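Flurnard Releases Results From Simulated Household Task Study

Robots trained on corrected attempts completed more long tasks than those trained on clean demonstrations alone

GRENDSTEAD — Flurnard, a robot learning company, today released the results of a study on how two-handed robots learn long household and yard tasks in simulation. The study found that a control policy trained on a mix of clean demonstrations and corrected mistakes finished more tasks than one trained on the same amount of clean data. The work was carried out with the Gebreyes Laboratory at Putlow College.

The training method, called Return Labeling, changes how human demonstrations are collected. In most projects of this kind, an operator guides a simulated robot through a task from start to finish, and any attempt with a slip in it is thrown away. Under Return Labeling, the slip stays in. The operator marks the moment when the attempt went wrong and the moment when it was back on course, and the training software treats the stretch between those two marks as a lesson of its own.

Researchers collected 2197 demonstrations for the study. Of these, 353 included at least one marked recovery, such as regripping an object or walking back to a spot that had been passed. Two policies were then trained from scratch. One saw only clean demonstrations. The other saw the same number of demonstrations with the marked recoveries mixed in. Both used the same network, the same training time and the same camera views from the robot's head.

The policies were compared over 496 test runs, split evenly between them. Starting positions and object placements in the test runs did not appear in the training data. The policy trained with recoveries completed more runs on every group of tasks, and the gap was widest on tasks that required the robot to move between several locations while holding something.

The tasks take place in simulated houses and gardens. They include clearing a table, sorting groceries, putting away tools and gathering decorated eggs from a lawn into a basket. Each has a written goal that the simulator checks on its own, so a run is scored the same way every time. A run counts as complete only if all parts of the goal are met before time runs out. Partial progress is logged separately and is reported in the full paper.

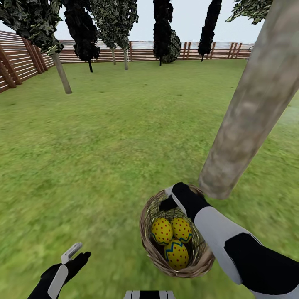
Carrying tasks were given extra weight in the study design. A robot that is holding a container has one hand committed, and the objects inside the container can shift or fall when the arm moves. The container also blocks part of the head camera's view of the ground. Policies trained only on clean demonstrations tended to do well until the first disturbance and then repeat the same motion until the run ended. Policies trained with Return Labeling were more likely to stop, bring the container back to a stable pose and try again.

The study also looked at how much operator effort the method requires. Marking a recovery takes two button presses on the control handset, and operators were not asked to cause mistakes on purpose. The team tested a version in which operators staged errors, but the recoveries collected that way were short and looked alike, and they were left out of the final training set.

Flurnard noted several limits to the results. All runs took place in simulation, and the company has not yet tested the trained policies on a physical robot. Contact between fingers and soft or woven objects is simplified in the simulator, and gripping behavior may not carry over directly. Outdoor ground in the simulator is also more forgiving than a real yard. The full paper includes a section on failed runs, the largest share of which ended with the robot losing track of an object that had moved out of view.

The comparison was repeated with 3 random seeds for each policy. The ranking of the two policies was the same each time, although the size of the gap varied from one task group to another. On the shortest tasks, where the robot picks up a single item and sets it down nearby, the difference was small.

Flurnard will make the task definitions, scoring scripts and marked demonstrations available to academic groups at no charge beginning in September. Commercial users may request an evaluation license. The release will include the labeling tool used in the study, along with instructions for adding recovery marks to existing demonstration sets — a step that does not require the demonstrations to be recorded again.

The Gebreyes Laboratory will host an online session on Thursday at 2 p.m. to go over the labeling tool and take technical questions. Registration is open to students, researchers and members of the press.

The next phase of the work will cover tasks in which the robot passes an object from one hand to the other while walking. Demonstration collection for that phase is under way at Flurnard's Grendstead office.

About Flurnard
Flurnard develops training methods and software for two-handed mobile robots. The company is based in Grendstead and works with university laboratories on data collection and evaluation.

About the Gebreyes Laboratory
The Gebreyes Laboratory at Putlow College studies how machines learn from human demonstration, with a focus on long tasks and recovery from error.

Media Contact
Flurnard Press Office, Grendstead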